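# Baseplates: frequently asked questions

Answers apply to the studded grey plates supplied in the Ralldale and Somville sets. Older Betov plates have a different edge and are covered on a separate page.

**Can plates from different sets be joined?**

Yes, if both are laid on a flat surface and bridged with bricks at least two studs wide. Plates do not lock edge to edge. Place a bridging brick every 6 studs along the seam.

**What surface should the plate sit on?**

A hard, level table. Carpet lets the plate flex, and bricks near the middle will lift when pressure is applied at a corner.

**How is a plate cleaned?**

Lukewarm water, a drop of washing-up liquid and a soft brush worked along the rows of studs. Do not use a dishwasher. Dry face down on a towel.
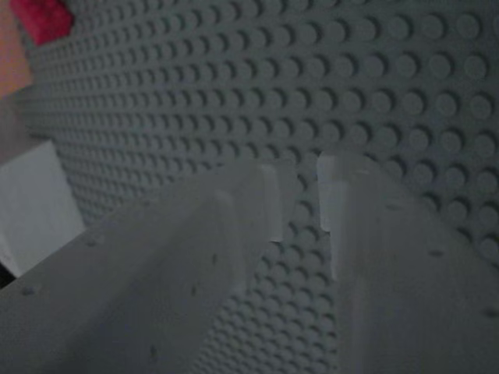

**How do I remove a flat piece that is stuck to the plate?**

Slide the thin end of a brick separator under one edge and lever upwards slowly. Knives and screwdrivers mark the studs and should be avoided.

**A brick will not grip. Is the plate worn?**

Try the brick on another part of the plate first. If it is loose everywhere, the brick is at fault. If it is loose in one area only, check those studs for scratches or flattened rims.

**How should plates be stored?**

Flat, away from radiators and direct sun. Stack with a sheet of paper between each pair. Plates stored on edge may bow.

**Who handles missing parts?**

Write to Hajnalka Szabó at the parts desk, quoting the set name and part 497.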